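Trotach (comics series)

Trotach is a black-and-white fantasy comic published by Jilon, a small press based in Festhorpe. It ran for eight issues and was later gathered into a single volume of 520 pages, a figure that includes a long section of sketches, rejected covers and reprinted letters. The series is often called a lost classic in fan writing. The evidence for this is thin: most of the praise comes from a handful of readers who bought the comic when it was new, and few reviews from the time have been found.

Plot

The story is set on a flooded island called Flores, which the comic never links to the real island of that name. A ferry pilot is hired to carry a sealed chest from one side of the island to the other and finds that every landing place on the chart has moved. The first four issues follow the crossing. The rest take place inside the chest, which holds a second, smaller Flores with its own ferry and its own pilot.

Admirers describe this as a careful structure planned from the start. The letters pages suggest otherwise. In issue three the editor promised readers that the chest would be opened "next time" and would contain a weapon. It stayed shut for another issue and no weapon ever appeared. The collected edition leaves this letter out, although it reprints others from the same page.

Publication history

Jilon announced Trotach as a monthly title, beginning in September. Only the first two issues came out on time. Gaps between later issues grew longer, and the last was sold mainly by post and at the Festhorpe comics fair. The publisher has given the print run of the first issue as 800 copies, and some sellers repeat this as proof of rarity. No printer's record has been produced to support it, and copies of the first issue are easier to find than copies of the seventh. 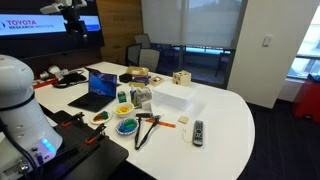 The artwork is the part of the series most often defended, and with better reason than the plot. Pages are built from wide, low panels with very little lettering, and the water is drawn as flat white space with a few broken lines. Machines are treated differently. The dredgers that work the harbour in issue five have thick outlines, visible seams and heavy cables, much like the black cable that curves down over the white base of a robot arm in a modern research room. Fans have claimed that the dredgers foresaw machines of this kind. This is hard to take seriously, as jointed arms with grippers had been common in science fiction comics for decades.

The inking changes noticeably after issue four. Lines become thinner and backgrounds are often dropped altogether. Jilon credited the whole run to a studio name and has never said how many people worked on it - a silence that has fed a good deal of guesswork, none of it backed by documents.

Collected edition

The single volume uses new scans for most of the story, but parts of issues six and seven were taken from printed copies, and the greys in those chapters are muddy. The cover calls the book "complete". It omits a short back-up strip from issue two and the coloured map given away with the final issue. Two pages in the sixth chapter are also printed in the wrong order, a mistake that several readers took to be deliberate.

Proposed adaptation

A film version has been reported more than once on fan sites. Each report leads back to the same short notice in a Jilon newsletter, which said only that talks had taken place. It did not name a studio, and no script or cast has been announced.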